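Home | Guides | Workshop Planning | Budget Sheets | Reader Builds | Contact

How to Budget for a Two-Arm Tabletop Workcell

By Anisa Sitompul
Updated 6/21/21

So you want a pair of robot arms on a table! Great. I planned my first cell on the back of a parts catalog and I still love this stage, when everything is a list and a sketch and you get to decide what the thing will be good at. I'll go through the planning in the order I'd do it again, with the mistakes left in.

You'll need a spreadsheet, a tape measure, and an evening or two with supplier quotes open.

Step 1: Write down the job before you shop

Open a blank page and write one sentence that says what the arms will do in their first month. Mine was "put small household things into a basket." That sentence will save you more money than any discount code. It tells you the reach (a tabletop), the payload (light stuff), and the type of gripper (two fingers will do).

If your sentence has the word "and" in it more than once, split it up and plan for the first piece only. Adi Kwok, who shares shop space with me at Drikthorpe, wrote a sentence that took up half a page, and his first quote came back so high that he shelved the project until November. He cut it down to sorting and bought a much smaller setup.

Step 2: Arms, and what the price leaves out

Ask every supplier the same question: what do I still have to buy before this moves? When I asked Akberg and Martens, the two answers were very different. One quote included power supplies and controller boards. The other had the cheaper arm, and by the time I had added the missing parts the two totals were nearly the same.

Put these on your sheet for each arm, even if you end up writing "included" beside them:

- arm and gripper
- mounting plate and bolts
- power supply
- controller board
- wrist camera, bracket, and cable
- spare gripper fingers
- shipping, plus any import charges

Order the spare fingers with the arms. They're cheap as an add-on and slow to get by themselves.

Step 3: Set aside real money for the table and frame

People spend everything on the arms and then clamp them to a desk that wobbles. Please don't! I put $1000 into the table, the aluminum framing, and the wall panels, and I'd spend it again tomorrow.

Measure twice here. Each base needs its own spot along the front, and the two arms should be able to meet over the middle without their elbows hitting a wall. Cut cardboard to the size of the mounting plates, lay it on the table, and swing a stick the length of the arm around from each one. It looks silly and it works really well.

Pick plain, light panels if you're going to use cameras. A pale wall gives you an even background and you won't be chasing odd colors from the rest of the shop. I got mine cut to size at Trustico, and paying for the cuts was worth it.

Step 4: Cables and the other small stuff

This line always gets forgotten. Arms have cables, wrist cameras have cables, boards have cables, and all of them need somewhere to go. Price a slotted tray for the front edge, a bag of ties, and longer camera leads than you think you need. A lead that's a bit short will pull tight the first time the wrist turns, so leave slack for a loop.

Step 5: Buy the props last, and buy cheap ones

Now for the fun part. Go around a discount store with your one sentence in your hand. Look for things in different colors that are about the size the gripper can close on, and get more than one of each so you can repeat a task.
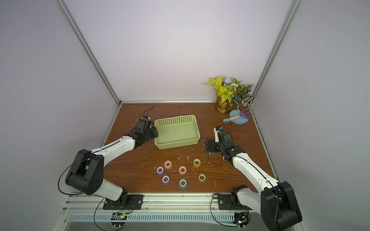

Both arms at work on the tape-and-basket job. The rolls, the basket, and the beach toys at the back are all low-cost props.

Tape rolls are my favorite first object. They're light, they come in lots of colors, and they can be set down flat so every run starts the same way. A basket with low sides makes a forgiving target. I like to add a little clutter near the back too, like the plants and toys, so the cameras have something extra to deal with.

Step 6: Add it up, then add a cushion

Total every line and then hold back a cushion. Mine was $2000, and most of it went to a replacement joint motor and a second set of camera cables. Anything left over can go toward better lighting.

Put hours in the sheet as well. I logged 72 hours from the first box opened to the first task run, and a good chunk of that was bolting, unbolting, and moving the left base over by a finger's width. If you're paying someone for that time, it belongs in the budget right next to the hardware.

Step 7: Order in stages

Frame and table go first, then one arm with its camera. Get that arm moving, and order the second once you know the first one fits where you drew it. You might pay shipping twice. You'll also catch a wrong bolt pattern while you only own one of them.

Send me your sheet when it's done, I love reading these!

Questions: use the Contact page | © 2021 Anisa Sitompul | Back to top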